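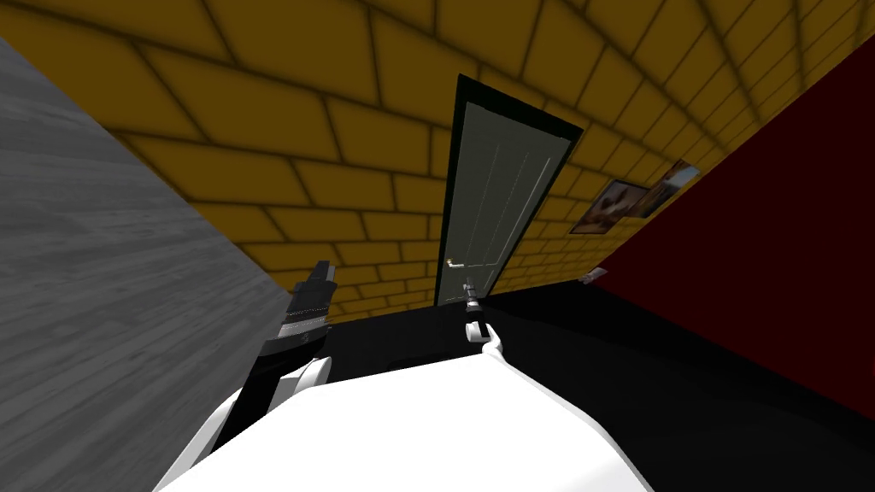 Wenn die Simulation schief liegt

Drei Abende Fehlersuche, und ich bin immer noch ganz hibbelig, weil ich den Fehler endlich habe! Aber von vorn.

Wer hier öfter mitliest, kennt mein Feierabendprojekt: Jeletti, zwei Arme, weißer Rumpf, soll in der Simulation Türen öffnen. Gelbe Ziegelwand, dunkelroter Anschluss, schwarzer Boden, Tür mit Hebelklinke. Den Raum habe ich Uditz getauft, nach dem Ort, in dem meine Oma gewohnt hat (ihre Tapete war allerdings schlimmer). Die Verbindung zwischen Simulator und Steuerung läuft über Bundbridge, ein kleines Stück Software, das ich im Mai angefangen habe und das inzwischen mehr Konfigurationsdateien hat, als mir lieb ist.

Der Auftrag ist immer derselbe: rechter Arm zur Klinke, Hebel runter, ziehen. Das klappte in der alten Version ordentlich. Dann habe ich die Kopfkamera umgebaut, und plötzlich fuhr der Greifer zuverlässig zu tief an. Unter die Klinke, gegen das Türblatt, und dann drückte er weiter. Und weiter. Und weiter.

In der Simulation kostet das nichts, klar. Trotzdem wurde mir beim Zusehen mulmig. Ich hatte die Kraftgrenze für den Arm auf 54 Newton gesetzt und fand das vorsichtig. Nur hat die Grenze nie ausgelöst! An einer echten Tür wäre das der Moment, in dem jemand neben dem Not-Aus stehen muss, und zwar wach.

Es waren also zwei Fehler auf einmal. Das macht so eine Suche gemein, denn man findet den einen, freut sich, startet neu, und es sieht fast genauso aus wie vorher.

Fehler eins: die Neigung

Das Kamerabild hängt bei mir ziemlich schräg. Die Ziegelreihen kippen nach rechts weg, die Tür lehnt sich, die beiden Bilder an der Wand gleich mit. Das darf so sein, die Kamera sitzt am Kopf, und der Kopf bewegt sich. Die Steuerung muss die Neigung eben herausrechnen, bevor sie aus dem Bild ein Ziel für den Greifer macht.

Tat sie auch, bloß mit der falschen Neigung. Bundbridge schickt Bild und Kopfstellung als zwei getrennte Nachrichten, und beim Umbau hatte ich den Zeitstempel der Kopfstellung durch die Ankunftszeit ersetzt. Eine Zeile, abends um elf, »räume ich später auf«. Dadurch bekam jedes Bild eine Kopfstellung zugeordnet, die bis zu 379 Millisekunden alt war. Steht der Kopf still, merkt man davon gar nichts. Schwenkt er, während der Arm schon losfährt, landet die Klinke rechnerisch ein gutes Stück tiefer, als sie sitzt.

Ich habe das zuerst für einen Kalibrierfehler gehalten und einen kompletten Abend an den Kameraparametern geschraubt. Es wurde sogar besser! Leider nur für genau eine Startposition. Von der anderen Seite angefahren war es doppelt so schlimm, und da hätte ich stutzig werden müssen. Ein fester Versatz ist immer gleich falsch. Meiner war jedes Mal anders falsch, je nachdem, wie schnell der Kopf unterwegs war.

Gefunden habe ich es dann beim Plotten. Kopfwinkel aus dem Simulator und Kopfwinkel aus Sicht der Steuerung übereinandergelegt, und da lagen zwei wunderschöne, identische Kurven, die eine sauber nach rechts verschoben. Ich habe laut gelacht. Es war halb eins.

Fehler zwei: die Kraftgrenze, die keine war

Der ist mir peinlicher, und deshalb steht er hier ausführlich.

Die Überwachung läuft bei mir als eigener Prozess, der Rønning heißt (fragt nicht, ich war im Norwegenurlaub). Rønning liest die Kräfte am Handgelenk und stoppt den Arm, sobald der Grenzwert überschritten ist. Damit einzelne Ausreißer keinen Stopp auslösen, wird über ein Fenster gemittelt. Früher waren das 500 Messwerte, bei einer Messung pro Millisekunde also eine halbe Sekunde. Beim Umbau ist daraus 2.000 geworden, aus einem Test, den ich nie zurückgedreht habe.

Zwei Sekunden Mittelwert! Der Greifer drückte, der Mittelwert kletterte gemütlich hinterher, und kurz vor der Grenze brach die Bewegungsplanung wegen Zeitüberschreitung ab, nahm den Arm zurück und versuchte es noch einmal. Der Mittelwert sank, das Spiel ging von vorn los. Im Protokoll stand brav »Versuch fehlgeschlagen, neuer Versuch«. Von Kraft kein Wort.

Auch die halbe Sekunde war im Grunde schon zu lang. Ich hatte Rauschen wegfiltern wollen und dabei die Schutzfunktion gleich mit weggefiltert.

Was ich geändert habe

Bild und Kopfstellung tragen jetzt beide die Zeit der Aufnahme, und die Steuerung interpoliert dazwischen. Passt kein Paar zusammen, wird das Bild verworfen und der Arm wartet.

Rønning hat zwei Schwellen bekommen: eine ungefilterte, die sofort stoppt, und darunter eine gefilterte mit sehr kurzem Fenster für alles, was langsam zunimmt. Nach einem Kraftstopp gibt es keinen automatischen neuen Versuch mehr. Da muss ich selbst auf die Taste drücken, und das nervt jetzt schon, aber genau so soll es bleiben.

Außerdem gibt es endlich einen Test, der den Greifer absichtlich gegen die Tür fahren lässt und prüft, ob der Stopp kommt. Den hätte ich am allerersten Tag schreiben sollen. Er hat elf Zeilen.

Seitdem trifft Jeletti die Klinke auch mit schwenkendem Kopf, und ich könnte stundenlang zuschauen. Beim Ziehen rutscht er manchmal noch vom Hebel ab, vermutlich stimmt die Reibung am Greifer nicht. Das nehme ich mir als Nächstes vor. Falls jemand von euch brauchbare Reibwerte für Gummi auf Metall hat: gerne in die Kommentare!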